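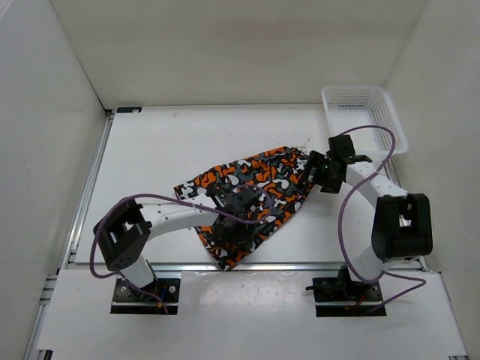 Re: Charts with no birth time

Posted in: Natal Charts > Technique and Calculation

Ravindra Shukla wrote:

> I have been asked to read for a woman whose birth certificate
> gives the date and town but no time. Her mother thinks it was
> "before lunch" and an aunt says it was getting dark. The program
> I use (Triston) puts in noon by itself and then draws all twelve
> houses as if that were a real time.
>
> At noon the Moon is at 17 Cancer and the Ascendant falls in Libra.
> Should I read the houses or leave them out? And is it worth
> trying to work the time back from events in her life? She has
> given me a wedding, two house moves and a change of job.
>
> Ravindra

Ravindra,

Leave the houses out. A noon chart is fine for the planets in signs and for most of the aspects, but the Ascendant passes through the whole zodiac in a day, so the Libra one means nothing unless she really was born at noon. The same goes for the Midheaven and the Part of Fortune. In Triston you can set the chart type to "untimed" under the calculation settings and it will print the wheel without cusps. I think you have to do it again for each new chart.

The Moon is the one to be careful with. Run the chart for midnight at the start of the day and again for midnight at the end, and write down both positions. If she is at 17 Cancer at noon then she stays in Cancer all day, and you can read the sign safely. I wouldn't read any close aspect to the Moon unless it holds in both charts.

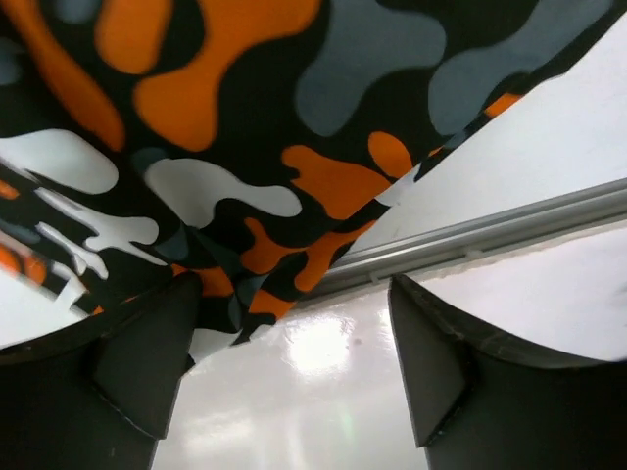

As for the mother and the aunt, I would ask each of them again on their own, and ask for something other than the time. Who drove to the hospital, was anyone at work, had the other children gone to school. I have had better answers that way. Some hospitals keep a ward register as well, and it costs her only a letter to ask.

On working the time back from events, I'm less keen than I used to be. Mojtaba Asadi went through the Kudley collection a while ago, 382 charts, and picked out the ones where a time had been worked out first and a written record had turned up later. There were 18 of those. Very few were near enough to keep the same rising sign. He posted the list here in March and it should still be in the archive under "Kudley timings".
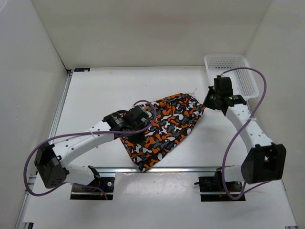
Three kinds of event is also thin. If you do want to try it, ask her for exact dates, and include things that happened to her without her choosing them, such as an illness or a death in the family. Ya-wen Yeh won't start without a dozen. House moves are poor because people give you the day they got the keys, or the day they signed, and can't remember which.

For the reading itself I would use the Sun, the Moon by sign, and the slower transits to her natal planets. Tell her at the start that the time is missing and what that leaves out. If she has already had an Ascendant from somebody else, ask where the time came from before you use it.

Gholamreza Arabzadeh prefers solar houses for these, with the Sun's sign as the first house. I don't use them myself but he may want to answer for them.

Feng-yi Kwok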